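Print this page | E-mail this page

Brendach Two-Arm Station: Set-Up and Recording Guide

Section 6. Recording your first paper-handling examples

By now your arms are bolted down, powered and talking to the Stirnlow recorder, so take a breath and pour yourself a coffee. Recording is the pleasant part of the job, though it does ask for patience. The learning system only knows what you show it, and a calm, slightly slow example will serve you far better than a quick one.

We suggest starting with a single sheet of paper. It is light, it is cheap, and it slides around enough to teach you good habits with the hand controls.

1. Lay one sheet flat on the front table where both grippers can get to it. Don't fuss over squaring it up. A sheet that sits a little crooked is welcome, and you should vary the angle from one example to the next.

2. Bring both arms to the ready pose, grippers facing each other over the paper. The blue ring marks the left wrist and the green ring the right.

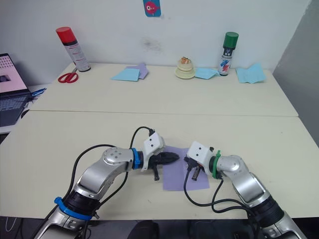
3. Press Start on the recorder and wait for the tone before you move anything. If you begin early, the first part of the motion is lost and the example has to be thrown out (we have all done it, more than once).

4. Lower the left gripper first, then the right, and close each one gently on its own side of the sheet.

5. Lift until the paper clears the table, hold for a slow count of two, then set it back down and open both grippers. Press Stop.

Note: Leave the things on the back table where they are during a session. Between sessions, do move them about a bit, or swap in a different color of paper, so the system doesn't come to depend on one arrangement.

CAUTION: Keep your hands off the front table while the arms are live. If a sheet drifts out of reach, pause the recorder, wait for the arms to lock, and only then straighten it.
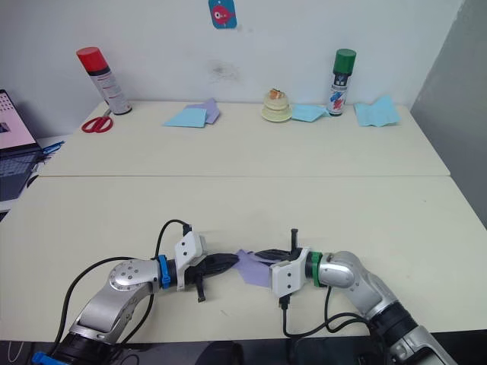
HOW MANY EXAMPLES?

Plan on 220 for a first training run. Géza Kun, who wrote the original Zudow practice course, trained his first usable model on 181, but he had been driving these arms for years and wasted very few. Work in sets of 20 and rest your wrists in between. The recorder will hold roughly 3,000 examples before you need to copy anything off.

6. At the end of each set, play back the last few examples and mark each one Keep or Discard. A dropped sheet is a Discard for now; Section 8 covers recording recoveries on purpose.

7. Name the set with the task and the operator's initials, then choose Save Set.

If you are using the older Nagano hand controls, turn to Section 7 before going any further, as the close button is on the other side.

Print this page | E-mail this page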